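À propos de Trodus

Bonjour et bienvenue ! Moi, c'est la personne qui épluche, qui goûte et qui répond aux mails. Trodus, c'est mon petit atelier de cuisine, installé au 25 de la rue Hesier, avec une grande table, deux fours et beaucoup trop de bocaux. 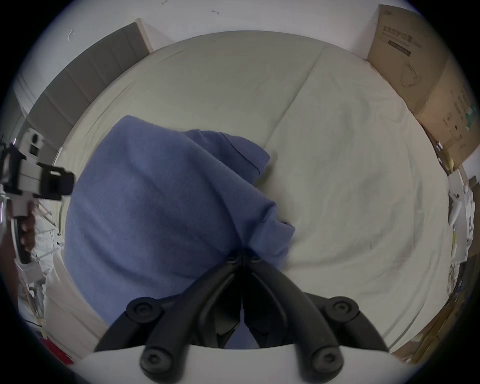
Serviette bleue sur drap clair.

J'ai commencé par les conserves de légumes – carottes au cumin surtout – que je vendais au marché de Jatside. Les clients me demandaient sans arrêt les recettes, alors j'ai fini par donner des cours.

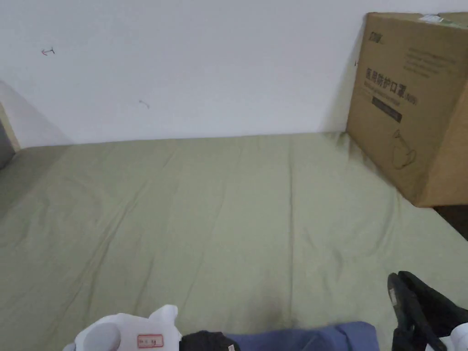 Faut-il savoir cuisiner pour s'inscrire ?
Pas du tout, on part de zéro et je fournis les couteaux, les tabliers et les recettes imprimées.

Mon carnet compte aujourd'hui 344 recettes, toutes testées à la maison, certaines ratées deux ou trois fois avant (le soufflé au panais, quelle histoire !).

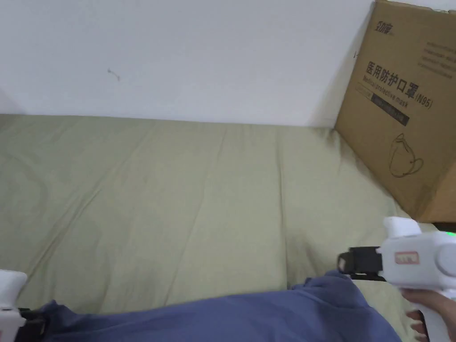
Mur blanc, drap vert et carton.

Côté produits, les légumes viennent de la ferme Nnaji, et les bouillons sont 100 % maison. En mai, on passe aux asperges et aux petits pois, et les cours du soir démarrent à 19 h.

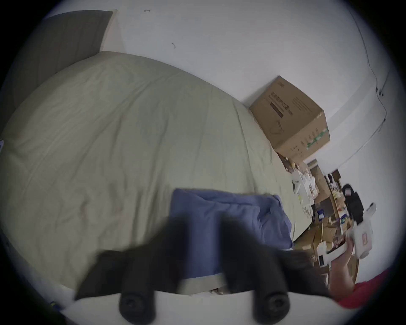
Pour les groupes, écrivez-moi un peu à l'avance, que je puisse commander assez de légumes – et dites-moi tout de suite s'il y a des allergies. À bientôt en cuisine !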